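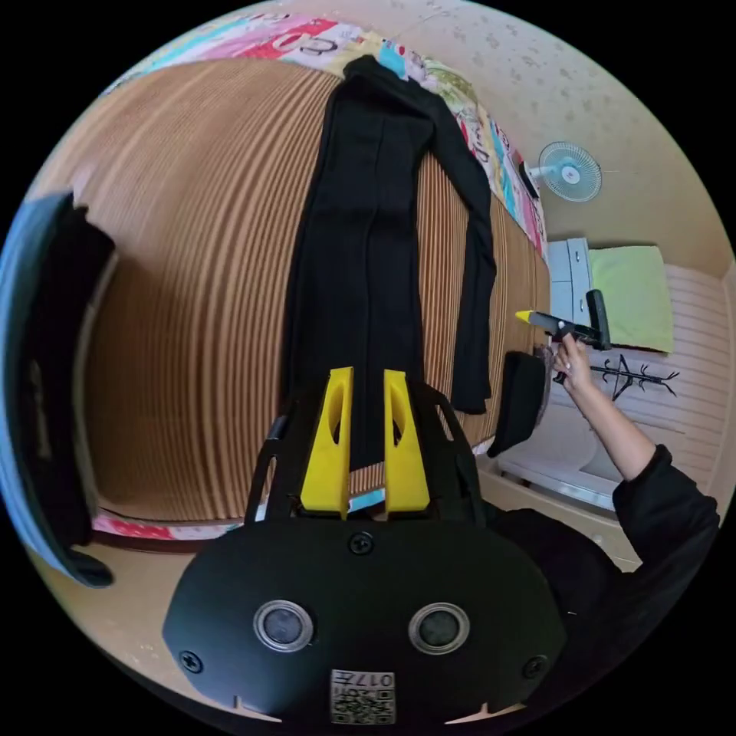
旧衣新穿：一个家庭戏服柜的五年

每年到了三月，孩子的学校要演话剧，家长群里就开始热闹了。有人问哪里可以租斗篷，有人问海盗的帽子怎么做，还有人半夜十一点发消息，说孩子刚刚告诉他，明天早上要扮一只刺猬。我搬到这座城市以后，头两年也是这样的家长。后来我认识了戈布娜特·拉弗蒂（Gobnait Rafferty），她家里有一个戏服柜，我的想法从那时候慢慢改变了。

我的中文是成年以后学的，写衣服的词汇对我来说特别难。比如“裙摆”和“下摆”，我到现在也要想一想才敢用。如果文章里有什么地方说得不够地道，请读者原谅。

戈布娜特是爱尔兰人，嫁给了匈牙利人陶马什·奥尔班（Tamás Orbán），两个人有三个孩子。她的柜子放在走廊尽头，门关不太紧。里面的衣服大部分不是按角色买的。她对我说：“我不买公主，也不买吸血鬼，我买颜色和形状。”起初我没有听懂。她拿出一件旧的灰色长外套，说这件衣服当过狼，当过侦探，当过一块石头，去年还当过一场雾。当雾的那一次，她只在肩膀上缝了几层旧纱布。

我问她，孩子们不想要商店里那种成套的吗？她说当然想要。老大八岁的时候哭过一次，因为全班的女孩都有亮片裙子，只有她穿的是妈妈改的衣服。戈布娜特后来给她买了一条，399块，是Zekelley的，穿了一个晚上，亮片掉在汽车座位上，到夏天还能找到。这条裙子现在也在柜子里，拆掉了外面一层，里面的衬裙给弟弟做了水母。

从一件底衣开始

这几年我向不少人请教过做戏服的事情，他们的意见常常互相矛盾，只有一点比较一致：先找一件合身的、单色的底衣。谭君豪（Kwan-ho Tam）在一个儿童剧团做服装，他的工作室在一家修鞋店的楼上，楼梯很陡。他说家长最常犯的错误是从头饰开始做，花了三个晚上做一个很漂亮的狮子头，最后发现孩子只能配一条校服裤子。

他建议把底衣准备成三种深浅：一件深的，一件浅的，一件接近皮肤或者泥土的颜色。深的可以做蝙蝠、女巫、乌鸦、夜空、烟囱工人。浅的可以做鬼、天鹅、面包师。第三种最容易被忘记，可是森林里的动物差不多都要用它。布料要有一点弹性，孩子在台上会蹲下、会跑，也会突然决定躺在地上。

我自己试过用一条旧的长袖连衣裙做乌鸦。翅膀是用雨伞布剪的，从手腕一直缝到腰。缝的时候我犯了一个错，把衣服平放着量了长度，没有让孩子把手臂举起来，结果她一张开翅膀，整条裙子就跟着往上走。谭先生听了以后笑了很久。他说应该请孩子站着，两只手举到最高，再别针。这个道理很简单，我却是花了一个下午才学会的。

十一岁的难题

小孩子比较好办，你说他是胡萝卜，他就是胡萝卜。到了十一岁左右，情况就不同了。米克洛什·古亚什（Miklós Gulyás）的女儿今年正好上五年级，班上要办化装晚会。她不愿意太可爱，也不愿意太吓人，更不愿意跟别人一样。父女两个谈了一个星期，否定了猫、宇航员、钢琴和一位已经去世的曾祖母。最后她决定扮“失物招领处”：身上挂满单只的手套、钥匙、一把坏了的伞，胸前别一张手写的开放时间。

我很喜欢这个主意。米克洛什说他负责的部分只是打电话，问所有的亲戚有没有单只的手套。原来每一家都有，而且每一家都舍不得扔，好像给一只手套找到工作是一件值得高兴的事。

对这个年龄的孩子，我的体会是大人最好少说话。可以准备材料，可以帮忙踩缝纫机，但是主意让他们自己出。如果他们最后还是想要成套的，那也没有关系。Tedden和Somogyi这两家店的成衣我都看过，Tedden的尺码偏小，Somogyi的领口做得比较舒服，里面没有扎脖子的标签。价钱差不多。买回来以后可以换一条腰带，或者把塑料的扣子剪掉，缝上真的扣子，看起来马上就不一样了。

借、换、还

乔鲍·帕尔菲（Csaba Pálfi）组织的交换会叫Ekex，名字是什么意思，他每次的解释都不同。规则倒是很清楚：带来几件，可以拿走几件，衣服要洗过，破的地方要用别针做记号。交换会从早上八点开始，懂行的人七点半就在门口等。我第一次去的时候九点才到，只拿到一条龙的尾巴，没有龙。

乔鲍最在意的是还衣服时的那张小卡片。每一件衣服的口袋里都有一张，谁穿过，扮过什么，就写一行。我看过一件绿色背心的卡片，上面写着青蛙、罗宾汉、豌豆、青蛙、圣诞树、“不知道是什么，但是得了奖”。字迹从铅笔变成圆珠笔，有一行明显是孩子自己写的，“豌豆”的“豌”少了一半。

我也开始在自己家的衣服里放卡片了。乌鸦那条裙子上目前只有一行。女儿说明年她想扮一个邮筒，邮筒应该是什么颜色，我们还在讨论，她的外婆坚持是绿色，我小时候家门口的那一个却是红的。

几点实用的提醒

安全别针要用大的，小的容易自己打开。胶枪粘的东西过了冬天会掉，能缝的地方还是缝。披风的带子不要绕脖子，应该固定在肩膀上。脸上的颜料先在手臂内侧试一试，等一个晚上再看。鞋子穿平时的就好，台下的观众看不清楚，孩子走路却要走得稳。如果演出超过一个小时，请一定想好怎么上厕所，连体的衣服在这方面很麻烦，戈布娜特家的水母对此很有经验。

柜子里的衣服收起来以前，我会把口袋都翻一遍。上个月翻出来两颗糖和一张半价的溜冰票，票已经过期了。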